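Lellilia Two-Arm Recording Station
By Metville
In stock, ships in August

If you have ever tried to teach a machine a fiddly job, you know how much of the work is simply collecting good examples, and we built Lellilia for the folks who do that all day long. You get two arms, two black parallel grippers with a bracket on each, and our Prosent recording software, which saves every try with its own label (good, bad or start over). Small electrical assembly is what most of our customers begin with, and we're very fond of it ourselves!
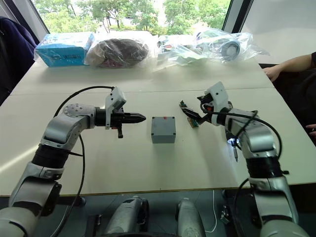

Grethe Hafþórsson wrote to ask whether failed tries should be thrown out, as her group had been deleting theirs every evening. Please keep them, Grethe! Mark them as bad and Prosent will set them aside, ready for whenever you want them.

We suggest starting with 100 recordings of one task, then moving the parts to new spots on the table before you record any more. A junction box is a lovely first project, with a lid, a base and a couple of little boards to keep things interesting.

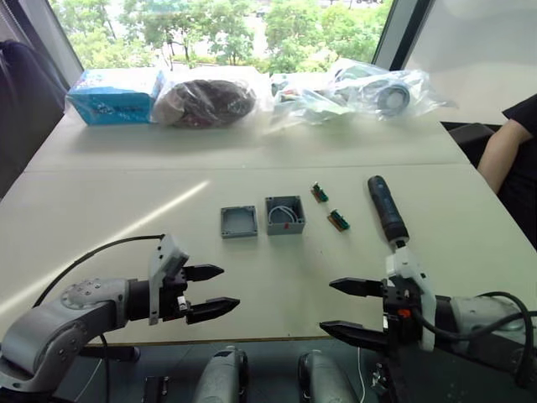 Lellilia with junction box parts and two circuit boards on the table.

Included: two arms, two grippers, Prosent license for 5 users
Warranty: 12 months
Setup help: Halfdan Ketilsson or Ditte Ragnarsson, by phone or email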